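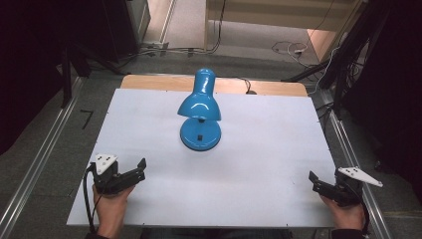
How to Write a Back Cover Blurb for a Romance Novel

A blurb has one job, and that is to get a reader to open the first page. It is a sales text and should be written separately from the synopsis you sent to agents. Most romance blurbs run to three short paragraphs, and you can draft one in an afternoon if the book is finished.

I'll use my own second novel, Fever, as the working case. The two leads are Manuela Orlandini, who restores church organs, and Dörte Ackermann, who has been sent to value the building for sale. The town is called Tivmont.

Step 1. Write down what each lead wants

One sentence per person, with no backstory. Manuela wants to finish the organ before the June festival. Dörte wants the sale signed so she can leave Tivmont for good. If you can't write these two sentences, go back to the manuscript before you go any further.

Step 2. Find the point where the wants collide

For Fever it is the church itself. One of them needs it open and the other needs it empty. Put this at the end of your first paragraph or the start of the second. Readers of romance know the couple will end up together, so the blurb has to show them what is in the way.

Step 3. Draft it long

Write everything you think belongs. My first draft came to 2,232 characters. The form on Wumik, where I list my books, stops at 2,000, and even that is far more than you want. Save the long draft in its own file. You may need lines from it later for a newsletter or a blog tour.

Step 4. Cut

Take out the following:

Any named character apart from the leads
Anything that happens after the midpoint
Rhetorical questions, unless there is only one and it comes last
Family history
Place names beyond the main setting

I lost Manuela's brother, the bishop and a whole paragraph on the flood. The brother hurt -- he gets all the good lines in the book -- but he has no bearing on why someone would pick it up.
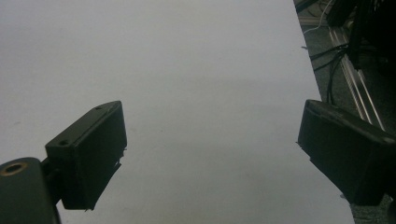
Should the blurb be in first or third person if the novel is in first?

Third person, present tense is the usual choice whatever the book does. If you have two narrators, you can give each a short first-person paragraph under her name, but keep them the same length.

Step 5. Add the tropes and the heat level

Put these on a separate line under the blurb. "Enemies to lovers, small town, slow burn, closed door" is enough. Reviewers look for this line when they decide whether to take a copy, and readers get cross if the heat level is wrong.

Step 6. Read it aloud

Read it at normal speed and mark every place where you trip. Those are nearly always sentences with two names and a "who" in them. Split them up.

Step 7. Check it against the cover

A light, jokey blurb under a dark cover will put off both sets of readers. My designer at Shih asked for the blurb before she started on the artwork, and I now send it with the first brief. Leave space at the bottom right for the barcode, and keep the text at a size you can read at arm's length.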